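2 June 2022

Got in early and had the simulator to myself until lunch. The plan was to finish the camera frame fix and then go back to the grasp planner, and I mostly stuck to it.

Head camera

The head camera in the apartment scene has been tilted since I merged the new neck joint limits. I had been blaming the renderer. Before changing anything I loaded the house, parked the robot with both arms up and the grippers empty, and saved what the head camera sees, so I would have something to compare against. The cabinet, the wood wall and the black door are all in view, and all of them lean. On the right there is a large piece of plain blue where the house model stops.

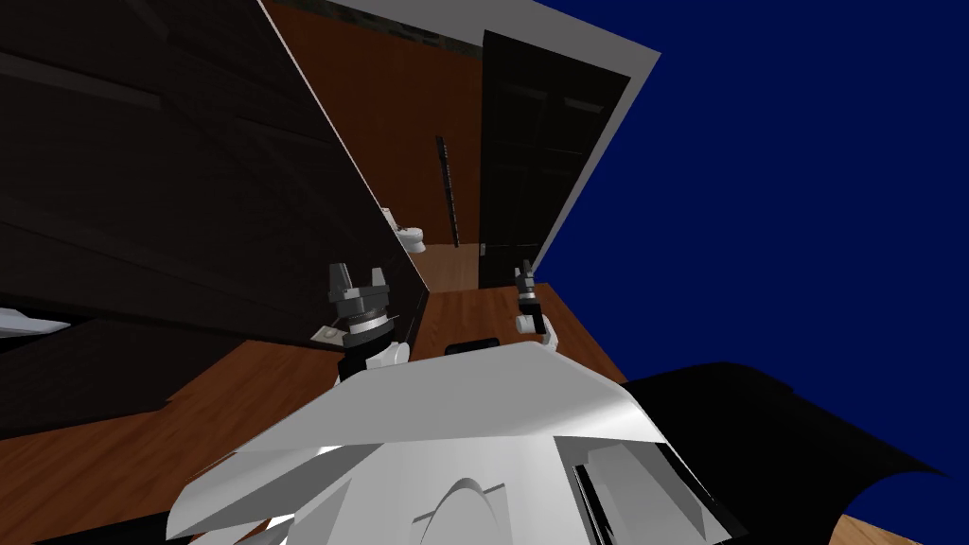
What I found

The transform tree had the neck roll applied twice, once in the robot description and once in the wrapper Gareth wrote in January to make the old Coughlan rig load. Neither is wrong alone. I took it out of the wrapper and left a comment saying where it lives now. Then I reran the frame tests. We have 121 of them and 16 failed, all from the same file, where somebody had copied the bad numbers in as the expected answer. I think that somebody was me. I recomputed them by hand for two poses, checked that the code agreed, and let the script write the rest.

The blue is a separate matter. The perception code was treating background pixels as a surface at maximum depth, so the planner believed there was a wall far off to the right and was routing the elbow around it for no reason. I now mask anything at the far clip value before it goes into the occupancy map. Planning time for the arm came down to 78 milliseconds on my machine. I didn't write down what it was before, which was careless, but it was noticeably more than that.

Gareth came by when I was testing this and asked if the mask would break the window in the other house model. I said I didn't know. He put it on the list.

Lunch

Ate the leftover rice. Pavithra is back from her visit to Zosell and told us about their build setup, which sounds worse than ours. They keep four copies of the same solver in one repository and all four are slightly different. She wants to move our planner config out of the launch files before we end up in the same place. I agreed and then realized I had agreed to do it.

Grasp planner

Afternoon was the ball. It is a rough-looking gray sphere with darker specks, and I like it for testing because any grasp angle should be as good as any other, so if the planner has a preference it must be coming from our code. And it does have a preference. Neno (our grasp sampler, I should write these names out for when I read this in a year) proposes candidates evenly around the object, but the scoring step drops nearly everything that comes in at a low angle.

I turned on the wrist camera and stepped through a run one control tick at a time. It is slow work but it is the only way I trust. At each tick I look at the picture, then the joint targets, then the contact list, and write down anything that doesn't match. I stopped at the point where the ball was between the two fingers with the speckled slab behind it.
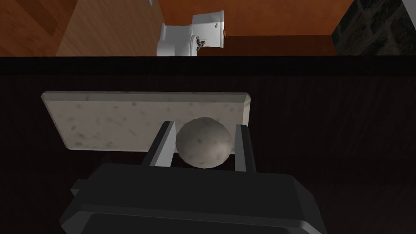
The contact list at that tick was empty on both sides, and yet the state machine had already moved on to "grasped." So the check isn't using contacts at all. I went and read it. It compares the finger opening to the expected width of the object with a tolerance, and the tolerance is in meters where the rest of the file uses millimeters. A tolerance that big accepts any opening the gripper is able to make. I have no idea how long this has been in there. It would explain why the success numbers in the logs have looked so good and the lift step has looked so bad.

I changed the check to need both things: the opening inside tolerance, and a contact on each finger for five ticks in a row. I picked five because three still let through a bounce. That should be a parameter and for now it isn't.

After that I ran the batch. It was 109 trials with the ball, random start poses, same house. The grasp step reports a lot fewer successes now and the lift step almost never fails after one, so at least the two agree with each other. The low angle problem is still there. My guess is that the scoring step counts the slab as an obstacle with too much padding. The padding is set in the Flusero adapter and is shared with the base motion planner, where a wide margin makes sense. For the fingers it doesn't. Pavithra thinks it should be set per link. Gareth would like one number and a scale factor. I'll try it per link first and see how ugly the config gets.

Other things

The log viewer still drops the last second of every recording. I worked around it by letting the sim idle before I quit.

Nightly build was red again from the license check. Not mine.

Need to tell Gareth that the old results in his slides came from the bad grasp check. I wrote the message and didn't send it. I want to rerun his exact seeds first so I can hand him the new table along with the news.

Left at six. Still to do: per-link padding, the window test in the other house, move the tick count into the config, and start on moving the planner settings out of the launch files. Rerun of Gareth's seeds is going overnight on the big machine.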